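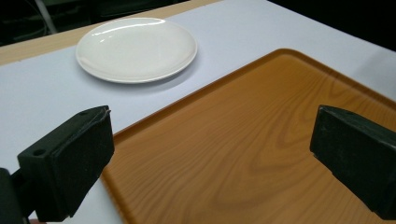
How long should a sprinter rest between flat-out efforts?

Long enough to run the next one at the same speed. For most club athletes that means a minute of rest for every ten metres sprinted, so a 30 metre run earns three minutes.

The session below is the one we use at Mundville for sprinters and for field players who want to get quicker. Do it at most twice a week, with two full days between sessions.

Warming up

Jog 400 metres at a pace where you can still talk. Follow it with leg swings, walking lunges and high knees over 20 metres, going up and down the straight. Finish with 3 build-up runs, each a little faster than the one before. The whole warm-up takes 18 minutes if you don't stand about.

The sprints

Mark out 30 metres with cones. Start from a standing position with your front foot just behind the line and your weight over it. Push back hard for the first few strides and let your body come upright gradually. Run through the far cone before you slow down.

Walk back to the start and wait out the rest. Do four runs, take six minutes, then do another four. Newer athletes should stop after the first set for the first 2 weeks.

When to stop

Time every run, by hand if you have to. If two in a row are clearly slower than your first, finish there and cool down. Stop at once if you feel anything tight or sharp in the back of the thigh. Don't try to stretch it out and carry on.

Adding more

Add one run to each set when you can finish all eight at an even speed. Longer sprints can wait until you've had a month of this. Under-14s stay at 20 metres.

On grass, wear studs or trail shoes if the ground is soft. From November we move indoors to the Karnik hall, where the straight is shorter, so move the far cone in and leave yourself plenty of room to slow down before the wall.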